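Natholm Building, Shared Kitchen and Recycling Working Group
Minutes of meeting held 2/7/23

Present: representatives of Drastus (chair), Gukex (minutes), Obradović Translation, Natholm building management.
Apologies: none received.

1. Minutes of the previous meeting
Accepted with one correction. Item 4 should read "second-floor kitchen" where it said "second-floor copy room." Corrected copy to be filed.

2. Actions carried over
2.1 Replacement lid for the mixed paper bin. Fitted. Closed.
2.2 Drip tray under the sink. Ordered, not delivered. Stays open with Natholm.
2.3 Key for the outside bin store. Two copies cut, one held at the front desk and one by Drastus. Gukex asked for a third. Natholm will cut one if the blank can be matched. Open.

3. Collection figures
3.1 Natholm tabled the count for clear plastic bottles from the shared kitchens. Last quarter: 1,418 bottles. The quarter before that: about 1,000. The rise was put down to the second-floor kitchen coming into the count for the first time.
3.2 The contract allows 3,000 bottles a quarter before the extra pickup charge applies. No change to the contract is needed at present.
3.3 Drastus asked that bottles refused by the contractor be listed on a separate line. At the moment they are taken off the total before the sheet is sent out. Natholm agreed to change the sheet from April.

4. Condition of bottles going into the bins
4.1 The contractor's terms were read out. Bottles are to be empty, rinsed, with the cap off and the label off. Caps go in the small tub. Labels go in general waste unless marked otherwise by the maker.
4.2 Liquid left in the bottle is the main reason for refusal. A small amount in the base is enough for a bag to be marked down, as it runs into the rest of the bag once the bag is tipped.
4.3 The group looked at labels next. Full-wrap printed labels are the ones most often left on. Obradović noted that many of the imported drinks bought for the second floor carry a tear line down the side of the label, and that the instruction for it is printed in a language most users of the kitchen do not read. Gukex replied that the tear line can be found by feel and that a notice would cover it.
4.4 Pictures entered under this item:
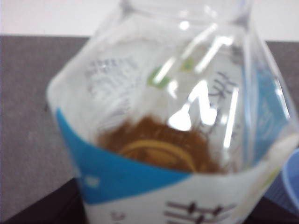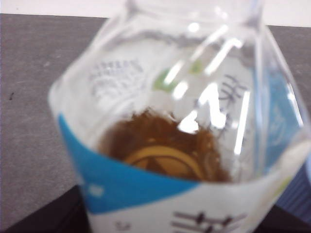 Figs. 1 and 2. Clear bottle with blue and white label on. Brown liquid in the base in Fig. 2.

4.5 It was agreed that a bottle in the state of Fig. 2 does not meet the terms on two counts, liquid and label. Tea is treated the same as any other drink under the terms. Drastus asked whether plain water left in a bottle is also a ground for refusal. Natholm confirmed that it is.
4.6 Clear walls make the check easy. Anyone emptying the kitchen bin into the sack can see liquid without opening the bottle. Colored bottles have to be lifted and tilted. The group did not set a rule for colored bottles and will come back to it.
4.7 Crushing. The terms neither require nor forbid it. Obradović was in favor, as the bin fills by noon on busy days. Natholm was against crushing before rinsing. Agreed wording for the notice: "Empty, rinse, cap off, label off, then flatten."

5. Notice for the kitchens
5.1 One sheet, letter size, to go above each bottle bin at eye level. Text as in 4.7, plus one line on where caps go.
5.2 Obradović offered to supply the text in two further languages at no charge. Accepted.
5.3 Drastus asked for a drawing of the tear line in place of more text. Gukex will prepare a line drawing. Draft to go out by email. Comments within one week of receipt, after which the draft stands.
5.4 Lamination: the last set of notices curled near the sink. Natholm to use the heavier pouches.

6. Rinsing point
6.1 The second-floor sink has a high spout and a shallow bowl, and taller bottles cannot be stood under it upright. Natholm looked at a hose-type spout. Cost not yet known.
6.2 Until then bottles may be rinsed at the cleaner's sink in the hall. The door to that room is to be left unlocked during office hours.
6.3 Gukex raised water on the floor between the cleaner's sink and the kitchen. A mat will be put down. Natholm to supply.

7. Bin liners
7.1 Current stock is 1,000 clear liners in the small size. These fit the kitchen bins but slip on the larger frame in the bin store.
7.2 Agreed to use up the small liners in the kitchens and order the larger size for the store only. Drastus to check the frame measurement before the order goes in. The figure on the old order form is for the previous frame.

8. Any other business
8.1 Obradović asked that the cap tub be moved away from the coffee machine, where it has been taken for general waste. Agreed. It will stand on the shelf to the left of the sink.
8.2 The fridge cleaning rota was raised and ruled outside the scope of this group. Passed to the tenants' meeting.

9. Actions
Natholm: drip tray; third key; new line on the count sheet; heavier pouches; price for spout; mat.
Gukex: line drawing and draft notice.
Obradović: text in two further languages.
Drastus: frame measurement for liners; move cap tub.

10. Next meeting
April, in the second-floor meeting room. Natholm to send the day and time. Colored bottles to be the first item after carried-over actions.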